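Our visit to Fluteck – 14 May 2022

Ten of us went in the end, plus Leandro Segura, who drove. I'd only ever seen robots behind glass, so I was properly excited! Macarena Alcaraz met us at the door and took us straight to the gripping demo, where the job was holding a toothbrush upright by its handle.
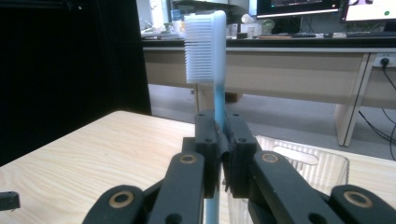
Did we get to have a go ourselves? Each of us had a turn after lunch, and Dexter Dumlao had two.

Mine was a bit clumsy – I squeezed far too early – but Macarena was very patient with me (and with my questions). For our own project I want to try thinner handles next, and Dexter is keen on spoons.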